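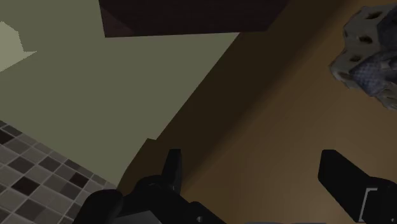

A reader wrote in to ask whether a set of nonperiodic tiles can really keep a grown-up busy for more than one evening, or whether it all ends up in the drawer with the puzzle cubes. Fair question! I've had the Endetti tiling set on my desk since March, and I still haven't managed to leave it alone for a full day.

Some background first, for anyone who hasn't met these shapes before. Most tiles you know repeat. Slide a checkerboard two squares over and it lands right on top of itself. The Penrose tiles, which date from the 1970s, don't let you do that. There are two shapes, a fat rhombus and a thin one, and if you follow the matching rules you can cover as much of the plane as you like without the pattern ever settling into a repeat. You get little stars and suns with fivefold symmetry popping up all over the place, and then just when you think you've spotted the rhythm it slips away again.

Endetti makes both rhombi in a pale matte plastic, with the matching rules molded in as small bumps and notches along the edges. This is the best thing about the set. I once owned a cheaper one from Platinham where the rules were printed as colored arcs, and it was far too easy to cheat (or to make an honest mistake and only notice it 3 rows later). With the notches, a wrong join just won't close. You can feel it.

What the notches can't do is save you from a dead end. Every single join can be legal and you may still arrive at a gap that neither shape will fill, and then you have to back up. The first time this happened to me I was sure a piece was faulty. It wasn't – local rules don't promise you a global tiling, and having that fact sitting on your desk in plastic is worth the price of the box.

Count the pieces once you've got a decent patch down, too. The ratio of fat tiles to thin ones creeps toward the golden ratio, 1.618 and so on, and since that number is irrational you have a nice short route to seeing why the pattern can't be periodic. The booklet walks through this in 35 pages and does it well, with only high school algebra. I'd have liked more on inflation, where you cut each tile into smaller copies and scale up, as it gets one cramped diagram near the back.

Other grumbles: the lid is flimsy, and the thin rhombi have sharp tips that find your palm when you scoop them up. The starter box also runs out sooner than you'd like. Vilela sells a classroom tub of 3,000 in the same size, but its notches are a hair tighter and the two brands don't mix happily.

If you want something gentler, Trarnlow does a pentagon set with 20 suggested patterns. It's lovely, but those patterns all repeat, and once you've had a taste of the other kind it's hard to go back. I have a sun growing out from the middle of my desk right now and my keyboard has had to move.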